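Bralside Housing Retrofit Program
Progress report to the Muvberg Fund, second reporting period
Prepared by the Program Office, Bralside

1. Status

Draught sealing and ceiling insulation are complete in 735 dwellings against a program target of 1432. Work is behind the schedule in the funding agreement by one month. The delay arose in the first half of the period, when batts in the R4.0 grade were unavailable and crews were moved to door and window work. Supply resumed in May and the ceiling crews are back at full strength.

Expenditure is within the approved budget for labour and materials. The travel line is overspent, and a transfer from contingency is requested in section 5. 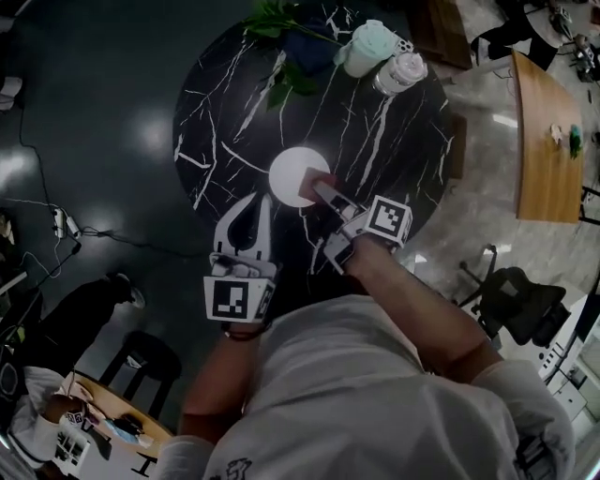
2. Airtightness testing

Each dwelling is tested before and after sealing with a blower door at 50 pascals. Where the second reading shows less than a 20 per cent improvement, the crew returns to the dwelling and the test is repeated. The most common cause of a poor second reading was leakage through exhaust fan housings in wet areas. Self-closing dampers were not in the original scope but have been fitted under the minor variations clause.

Brick veneer homes responded better than weatherboard homes. In the weatherboard stock, air moves behind the skirting boards and up through the wall cavity, and sealing at the window reveal does little to stop it. A revised detail using a flexible sealant at the skirting line is on trial in the Festik Street group. Test results from that group will be reported next period.

3. Materials

The Doležal acoustic and thermal batt was approved as a substitute during the shortage. It has the same rated value as the specified product but is thicker, and it does not fit under low-pitched roofs without compression at the eaves. Its use is now limited to roofs with adequate clearance at the top plate.

Perimeter seals for external doors are bought in lots of 3000 metres. The second lot arrived with the wrong adhesive backing and was returned to the supplier at no cost to the program.
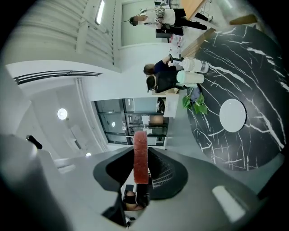

Hand-held gripper with reddish-pink foam pad.

4. Tenant contact and access

Access remains the main constraint on the daily program. Tenants receive a letter, then a phone call, then a card at the door. Failed visits fell after the first appointment of the day was moved from 7:30 to 9:00 am, at the cost of some crew hours.
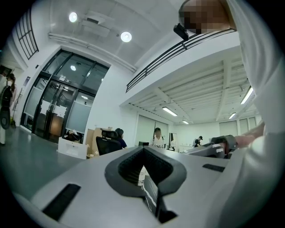
Afternoon appointments continue to run over, mainly in dwellings where the roof space holds stored goods that must be shifted before work can begin. The access letter now asks tenants to clear the area below the manhole and to tell the office if anything is kept above it. Translated versions of the letter are with the printer.

Complaints in the period concerned dust, paint damage around manholes and one cracked cornice. All have been closed. Drop sheets are now laid from the front door to the manhole in every dwelling, and the ceiling opening is photographed before work starts.

5. Variations requested

The Fund's approval is sought for the following:

Transfer from contingency to travel, to cover the overspend to date and the outlying dwellings still to be done.

Inclusion of self-closing exhaust dampers in the standard scope — at present each one is claimed as a separate variation.

Extension of the completion date by one month, with no change to the total grant.

6. Next period

Ceiling crews will finish the northern precinct and move to the low-pitched roofs, where the original batt will be used throughout. Underfloor work will begin once the subfloor moisture readings have been reviewed. The acquittal schedule and the test register are attached separately.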